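Home Kitchen Laundry Floors Game Shelf Contact

Keeping board games clean and complete
by Larysa Koval

In our family we play every evening in winter, and by March the games look tired. I collected here the things which work for me.

1. Dust first, water later
Take a dry soft brush and go over the box, inside and outside. If you start with a wet cloth, the dust becomes gray paste and it stays in the corners.

2. Sticky cards
Put the cards in a bag with one spoon of corn starch, shake it slowly and leave for 10 minutes. Then wipe every card with a dry cloth. For old paper cards I don't do this, I only press them under a heavy book for 72 hours.

3. Chess boards and pieces
Wipe the board along the squares with a cloth that is only a little damp, and dry it at once. Painted pieces don't like alcohol – the color comes off very quickly, I lost a nice bishop this way. For the bottoms, cut circles of felt and glue them. Let the glue rest 6 hours before you play. A pale surface is good for sorting small pieces, especially the dark ones.
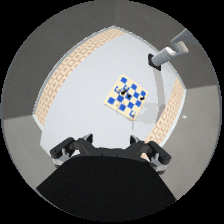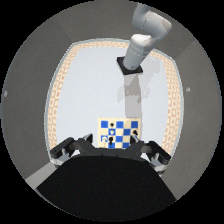
4. Dice and small parts
Small jars from baby food are better than bags. Write the name of the game on the lid. My neighbor uses egg boxes, also fine, but they fall open in the drawer.

5. Torn box corners
Glue a strip of linen on the inside of the corner and hold it with 2 clothespins until dry. Tape looks good for one summer, then it turns yellow and takes the picture with it.

6. Smell from the basement
Leave the box open in a dry room with a cup of baking soda inside. Change the soda when the smell comes back. Don't put the box in the sun – the cardboard bends and the lid will not close anymore.

7. Rules
I take a copy of the rules and keep it in a kitchen folder, between the recipes and the washing machine manual.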